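How do small galleries choose work for a juried group show?

Posted by Kristine Quiambao, June 6, 2019

Hi everyone! I paint still lifes, mostly kitchen things, and I've finally worked up the nerve to enter a juried show at a little gallery called Sleiman. The call says they get 503 entries in a normal year and hang 200 of them, with two jurors doing all the picking. My trouble is that I can send either one large canvas or a set of small ones, and I keep changing my mind (my poor sister has heard all of it). Does a set look greedy? And do jurors read the artist statement before they look, or after, or ever?

Catríona Ní Bhriain

Welcome, Kristine, and good for you for entering! I've helped with the judging for a show like this, and I'd say send the set, as long as the pieces belong together. What usually sinks a set is one weaker painting that got put in to fill it out. Read the call closely too, as some galleries count each panel as a separate entry and charge you for every one, and that adds up fast.

As for the statement, we looked at the work first and read afterward, when we were stuck on the maybes. Keep yours short and plain. Tell them what you were looking at and why it held your attention, and leave the theory for another day. If you paint kitchen things, say kitchen things! I also like to lay a group out flat before I decide on the order, and I look at it from above for a good long while.

Colander and plate, both times. 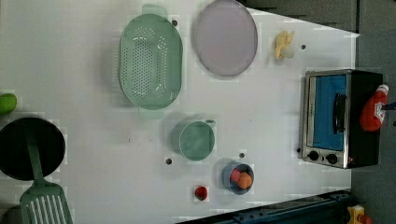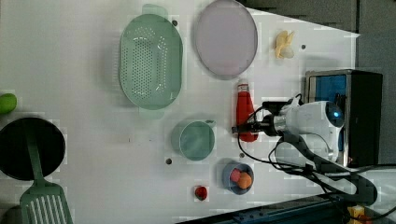 Going by what Catríona says about fees, I would email Sleiman before paying anything, because the call I entered last August charged per panel and I only noticed on the receipt. Mine was a set of 8, so you can imagine. They did hang it, low down by the coat rack, and it looked fine there. Also ask if they want wire or D-rings on the back. I had sawtooth hangers and had to redo every one of them the night before drop-off.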